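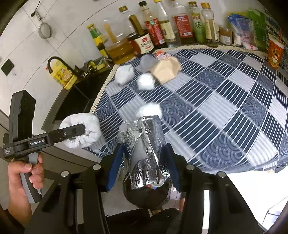
Progress Report: The Ritchie Kitchen
Submitted to the Hemus Household Fund by Destska Home Sorting
Reporting period: March to May

1. Where we are

The fund gave us 4,000 dollars to help households get a working kitchen back from whatever has been living in it. Ritchie is the last kitchen on the spring list and the smallest, with one table, one sink and one chair that everybody has to walk around. We expected to be in and out in three visits. We are on our sixth.

The table is the whole problem and also the only place to solve it. It butts up close to the sink, so things that come out of the sink go on the table, and things that come off the table tend to end up in the sink. Food, knitting, tissue and foil had all been sharing the space on equal terms. As of this report the food has the back of the table, the knitting is on notice, and the foil is under discussion.

2. Work completed

Sorting. We work through one patch of table at a time. Each item gets picked up, named out loud and put somewhere that is not the table, unless it can make a case. The household agreed to this in the first visit and has regretted it in every visit after that. We found that small wrapped things take longest. A jar is obviously a jar. A wad of foil might be lunch, half a cake, a spare key or more foil, and somebody in the house always feels strongly that it should be kept until its owner comes forward.

Bottles and jars. The household wanted the oil and the sauces within reach, and we lost that argument early. They now stand in a row along the back of the table. Our original plan had them on a shelf. The shelf was bought, put up and filled with cookbooks before we came back.

Textiles. Knitted things are rolled up instead of folded. This was the household's idea and it's better than ours. A roll can be moved in one go when dinner arrives, while our folded stacks fell over on contact with the pepper. We have changed the handout to match and would like it noted that we took it well.

The tablecloth. Our first-visit notes recommended a plain wipe-clean cover. The household declined, in writing. The navy and white cloth stays, lace trim included. I will concede that the squares have been useful: "everything in this striped one" is an instruction that people of any age will follow, and "please clear the left third of the table" is one that they won't. The lace is a different matter. It hangs over on the sink side and catches on buttons.

3. Work in progress

Soft waste and small loose stuff has been the surprise of the spring. We had budgeted for jars and given no thought at all to tissue. It gets used for wrapping, for wiping and for padding things that didn't need padding, and then it stays on as a permanent resident. We have started bagging it in clear plastic with the end twisted shut, so that people can see what they've got without opening it. The black bags we used at the Jorau apartment in March were opened again and again by people checking that nothing good was inside.

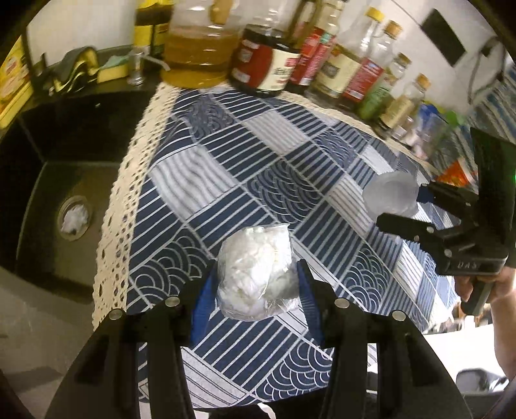

Clear bags cost a little more. They have cut the arguing down a good deal, and we'd like to keep buying them through the summer.

The sink is the other open item. We treat it as a separate room with its own rules, the main one being that paper doesn't go in it. That rule has been explained, printed and taped up. Compliance is best described as emerging. I've found tissue in the drain and been assured by three different people that it was there when they arrived. We are now trying a small covered bin at elbow height on the theory that the drain was winning on convenience.

Cloths and sponges have a spot on the dish rack behind the sink. It works, mostly, though the rack was meant for dishes and the dishes have not been consulted.

4. Spending

We have stayed inside the budget, with some movement between lines.

Bags, clear, assorted sizes: over, for the reasons given above.
Jar labels: 200 bought. The household used 12 and then announced that they all knew what soy sauce looked like. The remainder will go to the next kitchen.
Shelf and brackets: as planned. See cookbooks.
Travel: under. Two of the visits were combined with Jorau, which is on the same bus line.
Staff hours: 14 more than planned at Ritchie, taken from the hours left over at Jorau. No extra money is requested.

5. What we got wrong

We planned by the size of the room. A small kitchen sounded like a small job, and we wrote it down that way on the application. In a bigger place an undecided object can go and sit on a counter until someone makes up their mind. At Ritchie there is nowhere for it to wait, so every decision has to be made on the spot, usually while somebody else is trying to make tea.

We also started too late in the day. The first two visits began at 4 p.m. and ran straight into cooking, at which point everything we had cleared was replaced with onions. Visits now start at 10 in the morning. The mood is better and the onions are still in their bag.

6. Next steps

Finish the table, sink side last.
Settle the foil. The household has asked for one more visit's grace and we've said yes.
Find the knitting a basket that doesn't live on the chair.
Pin the lace up on the sink side, if permission is granted. I have asked twice.
Check the bin at elbow height and report back on the drain.
Return in late summer for a look at whether any of it held.

7. Request to the fund

We'd like approval to move the unspent travel money to the bag line. We would also like to drop the phrase "clear surface" from the reporting form and use "usable surface" in its place. Jorau met the first standard for one afternoon. Ritchie is never going to meet it, but last week four people ate soup at that table and only one of them had to hold the bowl.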